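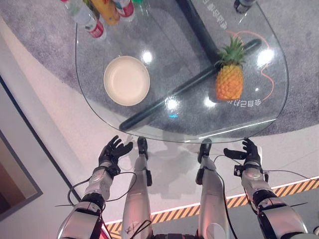
1/ Month two with a humanoid at our Vellelport office
We got the robot in December and I've been meaning to write up what it's like for those of us who work the hospitality desk. Short version: I love it, and my job looks pretty different now.

2/ The job we gave it is the fruit and drinks table. Before, one of us left the desk every time a visitor group came through Toluden hall, and last month that was 43 groups. So much walking!

3/ Pineapples were my idea. Everyone else wanted to start with apples, but a pineapple has a handle built in. Going for the crown makes sense to me - that's how I carry them home from the store. 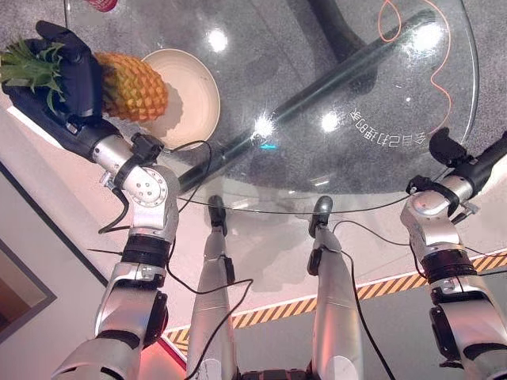 The bowl matters too. We went with a wide one with a low rim, and I'd pick the same again.

4/ What changed for us: I used to set tables. Now I plan where things go, watch the runs and write notes for the Horier team, who do the software. My notes file is up to 538 lines and they read it all (bless them).

5/ Two of us on the desk trained as operators. No tech background, either of us. We learned the stop button first, then the yellow and black tape, then everything else.

6/ Is it faster than me? Nope, not even close. But I'm at the desk when people walk in, and they get a real hello. I missed that part of the job more than I knew.

7/ The question I get most is whether I'm worried about my hours. I asked before we started and got the answer in writing: same hours, new duties. Ask early if your workplace is planning something like this.
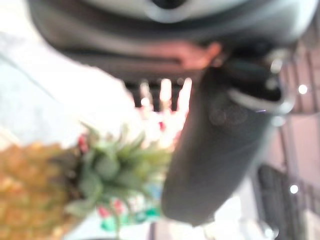
Pineapple, close up from the gripper side

8/ Next I'm pushing for grapes. The Horier folks went very quiet when I said it.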